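Workshop tips for a school robot club, from someone who wasn't keen
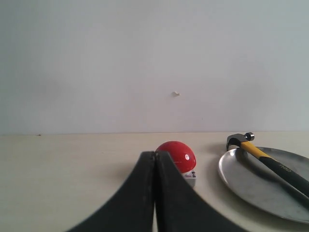 I was talked into helping with the Pasdale robot club by Rekha Maurya, who runs it, on the grounds that I own tools and know how to sweep up. I still don't believe a robot arm teaches a twelve-year-old more than a bench vice does. But the club is going ahead with or without my opinion, and the same daft problems come up every session, so these are the tips I keep repeating. Most of them will do for a garage or a kitchen table as well.

Clear half the table

Leave one side of the bench completely bare. Pupils want everything out at once: tools, leads, lunch. An arm swinging across a crowded table knocks things over and then somebody blames the program. Put the things you are working with on one side and keep the other side for moving about in.

Put the hammer on a plate

A claw hammer laid straight on a table slides, dents the surface and gets its handle caught on sleeves. A metal plate with a raised rim costs next to nothing from a charity shop and takes the knocks. Ours is scuffed and smudged and I wouldn't eat off it. The same plate is good for screws if you are taking apart a toaster at home.

I am told the plate is also "a challenging surface" for the arm. Perhaps. Shiny metal does seem to upset cameras, and the pupils have spent a lot of time arguing about it. My advice if you want the machine to see something reliably is to give it something red.

Use a bright target for practice

A big red push button or half a red ball on a white base is much easier to work with than a grey bolt. You can see it from across the room, you can see whether the fingers are in line with it, and a child who is bored can still tell what is meant to happen. Kuldeep Tiwari, who is fourteen and does most of the programming, thinks this is cheating. He may be right, but he also gets to go home on time.

Close the fingers before you measure anything

Bring the two fingers together and look at where the tips meet. If one sits proud of the other, sort that out first. We lost most of one evening adjusting numbers in the software when the fault was a screw that wanted a quarter turn. Look down the seam as well. A little daylight low down between the fingers doesn't bother me, but the tips should touch.

Wipe rubbery or matt black parts with a barely damp cloth and let them dry. No furniture polish. Someone tried it in May last year and the gripper couldn't hold a pencil until it had been washed twice in soapy water.

Don't start with the hammer

Everyone wants the robot to pick up the hammer. A hammer has nearly all its weight at one end, so if you take hold of the handle in the middle the head drops and twists the whole thing out of the fingers. Try a sponge, then an empty tin, then a wooden spoon. If you must have a go with a hammer, grip it close up under the head, a hand's width above the table and no more, with everybody's fingers well back.

Weigh what you plan to lift. Kitchen scales are fine. Our arm is an Ernberg and the sheet that came with it gives a limit of 500 grams, and the tack hammer from my own shed came to 284. The other one I brought was 629 and went straight back in the car. Prapai Meesuk wrote both weights on masking tape and stuck them to the handles, and I have since done this with half the things in my shed.

Look out for rubber grips too. A rubber handle sticks nicely to the fingers when you pick it up and then doesn't want to let go when you put it down. A dusting of talc helps. So does opening the fingers slowly.

Dull light beats bright light

A lamp close to the bench throws a hard shadow off every handle, and the pupils will spend an hour teaching the arm to avoid a shadow. Bounce the light off a plain wall if you have one. Ours is white, with a small mark on it that I keep meaning to fill. Ready-mixed filler and a flexible knife, let it go off overnight, rub down with fine paper. Ten minutes' work, and I have been putting it off for a year.

Keep a pencil log

Tien-fu Tsao started ours in an exercise book. What was tried, what was changed, what it did. Only change one thing between goes. I am forever being shown a video of the one time it worked, and my question is always how many times it didn't. At the last session it was 4 good lifts before it began missing again, and that went in the book, misses and all. Rekha says I'm a misery. I say write it down.

On buying things

Parents ask me what to buy. For the price of a Prendis starter kit you could have a decent vice, a tenon saw, a square and a box of offcuts, and a child would get years out of them. If they are set on the robot, borrow before you buy and see whether it is still being used after the first month. Yogesh Maurya got his Rastogi arm second-hand with a missing foot and levelled it with a folded beer mat, which works as well as anything in the catalogue.

At the end of the session

Power off at the wall, arm parked low, hammer back on its hook with the claw facing in. Empty the plate before you pick it up. Wipe a pale table with washing-up liquid and warm water, and for pencil marks use a white rubber and not the scouring pad, as I found out on my sister's worktop.

Last changed 21 Mar 2023. I have taken out the bit on soldering until we agree who is supposed to be supervising it.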